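4.3 Vorführen einer Aufgabe per Handführung

Voraussetzung: Der Greifer ist montiert, die Kalibrierung nach Abschnitt 4.2 ist abgeschlossen. Das Regal neben der Arbeitsplatte bleibt während einer Aufnahmereihe unverändert eingeräumt.

1. Im Programm Folludov eine neue Aufgabe anlegen und die Kennung des Bedieners eintragen.
2. Greifer in die Ausgangsstellung am oberen Regalboden führen.

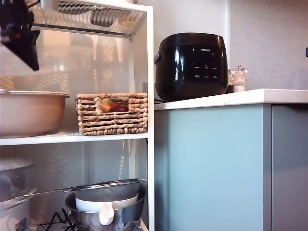 Die Ausgangsstellung ist 2 Sekunden lang ruhig zu halten. Erst danach gibt das System die Aufzeichnung frei.

3. Aufzeichnung starten und den Greifer gleichmäßig zum Zielobjekt führen.

VORSICHT: Quetschgefahr zwischen den Greiferfingern. Zur Vorderkante der Arbeitsplatte und zu den Regalpfosten Abstand halten.
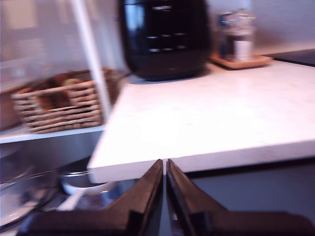 4. Objekt greifen und umsetzen

Das Objekt vollständig anheben, bevor es seitlich bewegt wird. Schüsseln sind am Rand zu fassen.

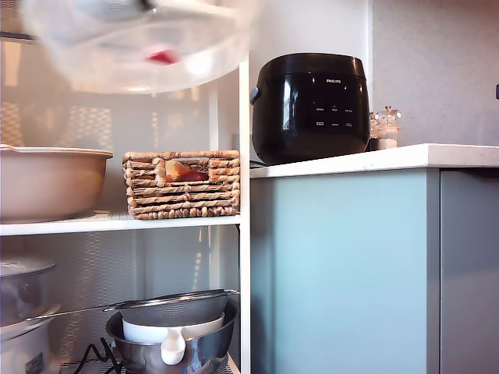 Nach dem Absetzen den Greifer öffnen und die Aufzeichnung beenden. Je Aufgabe sind 10 gültige Vorführungen erforderlich.

HINWEIS: Nach 3 ungültigen Vorführungen in Folge ist die Kalibrierung zu wiederholen.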